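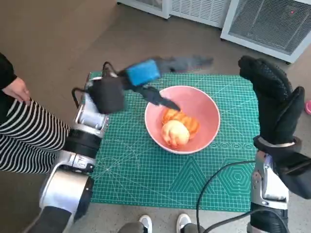 Kedir Ejigu reckons I'm blaming the wrong thing, and that the brown in the last madder bath came from heat and had very little to do with our water. He'd keep the pot well under a simmer for the whole first hour and only then start worrying about chalk.

Fair enough! So that's what I've been at.

20 May 2019, dye bench, Jaidee madder, second go

Weighed out 352 g of the Plelport wool, the same fleece as January, already scoured and alum mordanted. Ground madder 164 g, soaked overnight in a jar with the lid on loosely (it does pong a bit). Tipped the lot into the big enamel pot through an old pair of tights, which I'll never get clean again.

Started cold and crept up. Held it at 40 for the first hour as Kedir suggested, then let it climb very slowly, and I mean slowly — the small ring on that hob goes from nothing to volcano if you so much as look away, so I ended up shifting the pot half off the heat and turning it round every so often. Left the wool in until it had cooled right down. 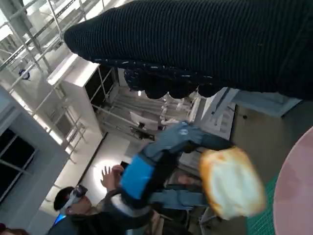 The other thing I wanted to sort out was rinsing. Last time I went straight in with the washing-up liquid and the colour shifted towards pink, which I quite liked but couldn't repeat for love nor money. This time plain rainwater first, three changes, then the wool soap. First rinse ran orange, third was nearly clear. The skeins are a proper brick red, warmer than anything I've had from the Sekurdale powder, with one patchy bit where the ties were too tight. My fault, must use figure-of-eight ties and leave them slack.

Américo Morais wants enough for a whole blanket warp, which would be 644 g in one bath. I don't think our pot will take it without crowding. Might ask if the Drelness lot would lend us their copper one, though copper will probably dull the red, so perhaps two baths and alternate the skeins — need to talk to him before I order more root.

Exhaust bath is in the lidded bucket under the sink. Please don't pour it away, I want to try it on the grey fleece.

Still to do: light test strips on the south window, half covered with card. And buy tights.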